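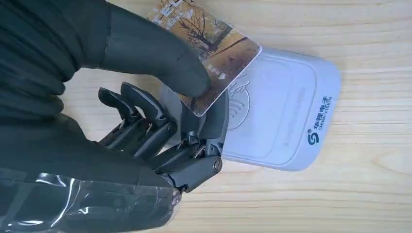
Can a rental hand kit do front-desk card work without a custom gripper? For flat cards and a reader lying on a table, I'd say it's good enough to try, as long as you budget time for the grasp.

4.2 Card presentation with the Hiretti kit

I went into this part of the review a little grumpy, I'll admit. Bradley Bloxham had already spent an October afternoon fighting the Milska control software, and I expected more of the same. But the card task went pretty smoothly! We ran 398 trials with the stock grasp library and counted a trial as good only if the reader registered the card within 2 seconds.

Figure 3. Card task: thumb on the printed face, fingers curled underneath, card held against a China Vision reader on the tabletop.

The thumb does most of the steering – its broad, rounded tip is forgiving when the card comes in at an angle. The fingers are another story. Their hard, segmented links want to slide on smooth plastic, and Barry Ellwood ended up retuning the curl by hand (his notes are in the Birkett appendix). I'd love to see Grultavard ship that tuning as a preset.

One gripe about the service plan: it covers the finger joints but leaves out the linkages, and those were the parts I worried about most. We go over pricing in Section 5.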